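Shared Kitchens Deserve a Written Agreement

By Gwawr Harries
9/2/25

Residents' associations devote a great deal of attention to roofs, parking and heating bills. They devote very little to the shared kitchen, although it is the room in which most disagreements between neighbors begin. It is the view of this writer that every building with a common kitchen should have a short written agreement on its use, and that the agreement should be signed by each household when it moves in.

The usual objection is that adults do not need rules about cupboards. Gwilym Eynon made this case at the Munmont residents' meeting in April, and he made it well. A building, he argued, is a place to live, and a page of instructions on the wall gives it the feel of a waiting room. There is some truth in this. Long lists of prohibitions are seldom read, and those who do read them tend to be the people who were never the problem.

An agreement need not be a list of prohibitions, however. The one now used at Munmont fits on a single page and has four clauses. It states which shelves belong to which household, how long food may stay in the common refrigerator, who buys dish soap and paper towels, and how the room is to be left at night. Sointu Räsänen, who drafted it, left out any mention of penalties. Her reasoning was that a household which ignores its neighbors will also ignore a fine – and that collecting the fine would cause a second dispute.

The clause on supplies has proved the most useful. Before it was adopted, three households bought nearly everything for a building of 60 residents, and they had begun to resent it. Purchases now rotate by floor, and the receipts are kept in a drawer where anyone may look at them.

Critics are right that no document can make people considerate. Elin Nicholas has pointed out that the pans are still left to soak overnight, agreement or no agreement. Yet a new tenant who wishes to behave well must first know what is expected, and at present many buildings leave that tenant to learn by giving offense. This is unfair to the newcomer and tiring for everyone else.

Associations that have not yet considered the matter should place it on the agenda of their next general meeting. One evening is enough for a first draft, and the wording can be corrected after a year of use.
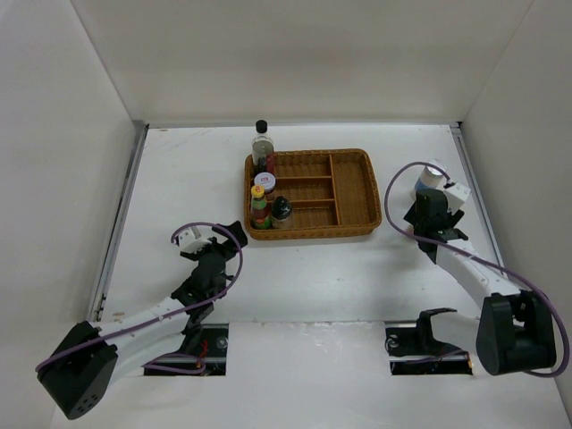

A divided wicker basket.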